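Toys, Games and Puzzles > Wooden toys > Number matching puzzle, tiles won't sit flat

tansybank
Posts: 14
Sunday, 7.40am

Morning all. Quick one before everybody's up. Got one of those wooden number puzzles, the sort where a number tile hooks onto a tile with the right amount of things on it. Wavy edges, lives in a shallow tray. Second hand, no box, no lid, no instructions. Lovely condition otherwise.

Problem is I can't get the lot back in the tray flat. Always one riding up on its neighbour. I've tried 1 to 10 in order across the rows, tried pairs down the side, tried just shoving. Is there a set layout? Or has the wood swelled? Been in a shed over the winter I think.

Any help appreciated, my daughter is four and very particular about things being put away right.

oldgatepost
Posts: 721

Swelled. Had the same with a Vaher one. Damp shed, ends go fat, the last tile never drops in. Put them in the airing cupboard for a week, spread out on a tea towel, not stacked. Ours went back to normal.

mrs_kettle
Posts: 172

Wouldn't do the airing cupboard myself. Printed face and bare back dry at differnt speeds and you end up with bananas. Leave them in an ordinary room with a heavy book on top. Slower but they stay flat.

Also are you sure it's swelling? Try two tiles joined up on the table, out of the tray. If the wave goes together nicely there, the wood's fine and it's your layout.

oldgatepost
Posts: 721

Week in the airing cupboard did no harm whatsoever to ours. Just saying.

mrs_kettle
Posts: 172

Good for yours. I've got a warped Noah's ark here that says otherwise.

tansybank
Posts: 14

Right, tried it on the table. Pairs go together fine, bit snug. So layout then?? Gone through every order I can think of. The tray has nothing printed in it to go by, plain base.

fourpence_bus
Posts: 561

Do you know the make? If Altex, the early ones had a tile with a straight side for each end of a row, and if you put a straight side in the middle you lose a few mm and the whole row bulges. Took me ages to spot it. If it's a Bondevis I've no idea, never had one.

tansybank
Posts: 14

No name on it anywhere. Came from the Demville toy sale, box of odds and ends, couple of quid. Will look for straight sides.

hobnob_dunker
Posts: 172

Just tip them in a drawstring bag, life's too short. Ours hasn't seen its tray since Christmas and the kids play with it more, if anything.

mrs_kettle
Posts: 172

And how many have you lost down the sofa? The tray is how you know one's missing. Bag = three tiles short by Easter.

hobnob_dunker
Posts: 172

Two. One was the dog.

fourpence_bus
Posts: 561

Bag's fine for travelling, tray for home. Can we get back to it. Rows alternate on the ones I've seen, number, picture, number, picture. Not all the numbers one side. Pic of one part packed, pencils up near the 8 and the 7 below that, lying on its side:

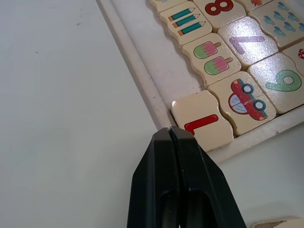
Do the tiles have to go in number order to fit the tray?

Depends on how the edges are cut. If every tile has the same wave then any order will do, and if each pair has its own cut you need to keep partners together but the pairs can go wherever. Make up the pairs first on the table, then drop them in as pairs.

tansybank
Posts: 14

Ohh. I'd been putting singles in one at a time and breaking up the pairs at the row ends. That'll be it. Will have another go after lunch, she's got half of them in a saucepan at the mo.

oldgatepost
Posts: 721

Still say swelling if they're snug. Joined up on the table should be loose enough to pull apart with no tugging. A small child needs to be able to undo it.

fourpence_bus
Posts: 561

Snug is alright on these. If it's really stiff rub a candle stub along the edges, wipe off with a dry cloth. NOT furniture polish, makes them slippy and it tastes horrible (they will chew it). No sandpaper either, once you've taken the wave down you can't put it back.

mrs_kettle
Posts: 172

Agree on no sandpaper. Not convinced by candle, goes grubby. Soft pencil along the edge does the same job and you can't see it once they're in.

fourpence_bus
Posts: 561

Pencil on cream wood? You'd have grey fingers all over it by teatime. Candle.

tansybank
Posts: 14

Update. All in, all flat! Did pairs first, straight sides to the outside, there were some after all, hadn't noticed under the grime. One pair was stiff so candle on that, sorry mrs_kettle. She has tipped it straight back out and is doing it upside down on the rug.

Last question, best thing for the grime? Mostly on the backs, sort of greyish film.

mrs_kettle
Posts: 172

Barely damp cloth, drop of washing up liquid, one tile at a time, dry it straight off. Don't soak. Stand them on edge after, so air gets both sides.

oldgatepost
Posts: 721

Then airing cupboard.

mrs_kettle
Posts: 172

No.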